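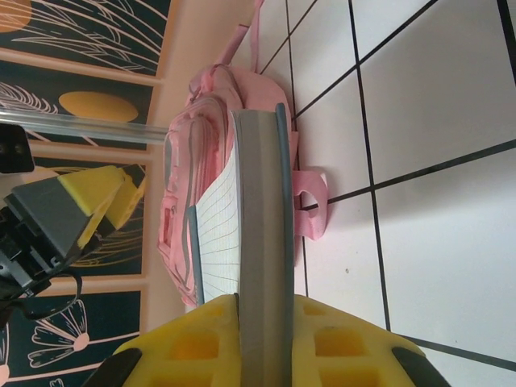
The bag on the floor

The school bag has one permanent home in most flats, and it is the floor. In the hall, beside the table, against whatever wall is nearest the door. Hooks get bought and ignored. A bag on the floor can be opened wide and filled from above, and that is how most children, and plenty of adults, prefer to do it.

What goes in has changed less than you might expect. The notebook is still there, and in many schools it is still squared paper. A fine grid keeps sums in columns and gives a shaky hand something to lean on. Plain lines are better for essays, but a squared book will do both jobs at a pinch, and parents who buy in bulk tend to settle on it for that reason.

At Dakgate, where a stationery shop has traded on the corner for 24 years, the grey covers go first. The shop puts this down to dirt. Grey hides pencil smears and the marks left by a lunchbox, while white covers look tired by December. The pale backpacks sell well all the same. Pink is the steady favourite for the younger years and the pastel shades have pushed out the brighter ones.

Packing is where things go wrong. A soft-covered notebook dropped in loose will bend at the corners within days, and once the pages have started to fan they catch on everything else. The simple answer is to put it in upright, binding down, flat against the back panel. Larger books go behind it and the pencil case in front. Anything with a lid goes at the bottom, on its own side.

The front pocket is best kept for small things: keys, tissues, a bus card. Notebooks do not belong there, even the thin ones. They strain the zip, and zips are what fail first. Plirita, which repairs bags from a workshop in Yensuk, took in 600 last year and charges 19 for a new zip, fitted while you wait. Torn shoulder straps come second. Most of those come from dragging.

A tiled floor is kinder to a bag than carpet, as grit can be wiped up before it gets into the seams. A damp cloth over the base once a week is enough. Empty the whole thing at the end of each half term – crumbs, old letters, the lot – and leave it open overnight.

Steltuvel, June 2018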